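Section 4. Your First Week of Hand Sorting with the Gripper

Welcome to the part of the guide where you finally get to pick something up! If you have come straight here from the sorting floor at Dernden without reading Section 3, please do go back and look at the battery and strap notes first. We'll wait.

Most of you reading this have sorted tomatoes by hand for years, and you know a good deal more about tomatoes than the Stimemetti line does. That is the whole point of this section. The automatic sorting arms on Line 2 learn from recorded picks, and the picks they learn from are yours, made slowly and carefully with the hand-held gripper. Up to the end of November the line had been given 3,291 of them, and the arms still squeeze the soft ones too hard, so there is plenty left for us to teach.

What changes in your shift

During your first week you will spend two hours of each shift at a practice tray and the rest of it at your usual station. Your station is kept for you, and your piece count is paused while you are at the tray, so please don't rush to make up numbers (we know some of you will want to). When the arms take over the first rough sort on Line 2, the people who worked that end of the belt move to final grading and to checking what the arms have done. Hendrik Van Damme keeps the rota for this and is happy to talk it over with anyone, on any shift, including the Saturday one.

4.1 Setting up the tray

1. Lay the tray flat on a rug or mat that will not slide. Any low-walled tray with a pale floor will do nicely.

2. Put out a mix of tomatoes. Try to have some red, some yellow and at least one of the darker or greener ones, and don't leave out the blemished fruit. The arms will meet plenty of it.

3. Spread the tomatoes out so that the fingers can get down on both sides of each one. Leave one or two near a wall, as those are the awkward picks and well worth practicing.

4. Wipe the blue finger pads with a dry cloth. Check that the ridges are clean all the way down.

5. Wake the gripper and wait for the short tone before you move it.

4.2 Making a pick

1. Hold the gripper low, with the fingers open and pointing at the tomato you have chosen.

2. Move in slowly until the tomato sits between the two pads. Take your time over this! A pick that takes 10 seconds is perfectly fine.

3. Close the fingers until both pads touch the skin, then stop for a moment before you lift.
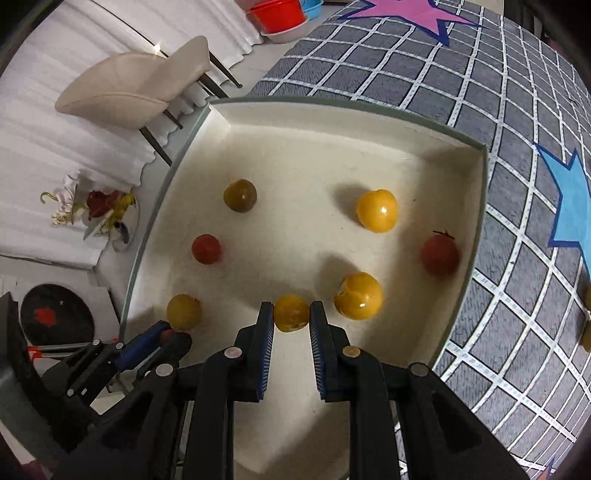
Figure 4-1. A yellow tomato between the finger pads, with other colors still in the tray.

4. Lift straight up, clear of the tray wall, and carry the tomato to the bin or basin for its grade.

5. Lower it in and open the fingers. Please don't drop it from a height, even if it is a sorry-looking one, or the arms will learn to drop them too.

6. Go on to the next. When the tray is cleared, press Save once and set out a fresh mix.

Note: If a tomato rolls away as you close in, follow it and try again without stopping the recording. A missed try with a good recovery is useful to us, and it will never be held against you.

Note: Tomatoes with the stem still on may be gripped from either side, but keep the pads off the stem itself.

Caution: Keep your free hand out of the tray while the gripper is awake. The linkage behind the fingers opens outward and can pinch.

Caution: Do not use split fruit for more than one round. Juice on the pads makes them slippery and is a nuisance to get out of the ridges.

4.3 When you disagree with the line

Sooner or later you will see the arms put a tomato in a grade you would never have given it. Press the amber button at the end of Line 2, put the tomato in the grade you think is right, and carry on. You don't have to fill in a form or give a reason. The Ghumman panel by the break room door shows the week's corrections with no names against them, and the line is adjusted from that list before the Saturday shift comes in.

If the same fault keeps turning up, tell your shift lead, who can put the line back to hand sorting from the Tustell screen. Instructions for doing so are in Section 6.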